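I spent most of September driving a simulated arm by remote control for Ninen, the small table-clearing project I share with Natália Vilela. The goal was 70 good demos, all done by hand, one move at a time.

My first 10 were bad. I kept squeezing too early, before the fingers were level with the neck of the bottle. 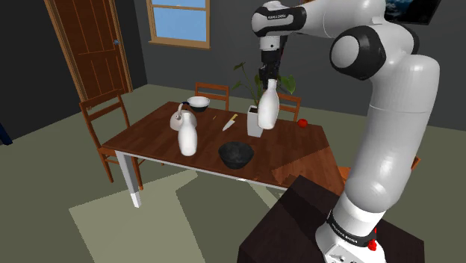 Natália told me to slow down on the way in and stop caring how long each run took. She was right about that. Short pauses are easy to trim later - a shaky approach is not.

The main view is fine for the big moves. For closing the fingers I switch to the close view and mostly ignore the other one. It took me a few days to get used to the angle.
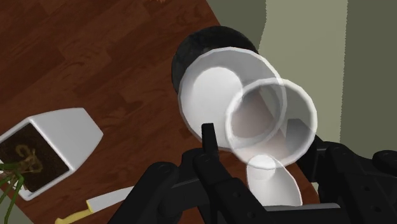 What I changed

I turned the hand controller speed down by half and mapped the grip to a trigger I can press partway. I also stopped saving runs where I had to try the same grasp twice.

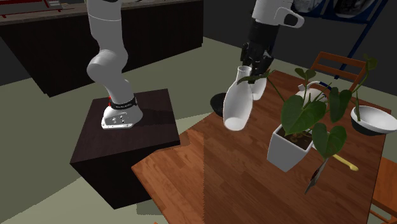
Leaves are still a pain. If the plant is near the path I go high and come down late, and I try to do it the same way every time so the training data agrees with itself.

Next is the Senden table layout. Same arm, same controller.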